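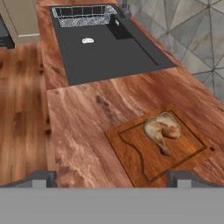

Crypto wallet check, May, with my notes

1. Seed phrase backup: OK. Both paper copies match, and I read every word out loud like a weirdo.

2. Fenholm exchange login: fix. I was still on text message codes — switched to an app. 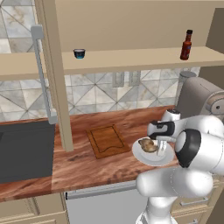
3. Withdrawal limit: OK. Set to $2,000 a day, plenty for me.

4. Plorkine wallet firmware: 2 updates behind! Done now, took almost 70 minutes.

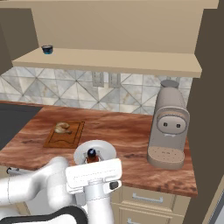 I also sent myself a tiny test payment afterward — it arrived fine, so I'm leaving the rest alone until fall.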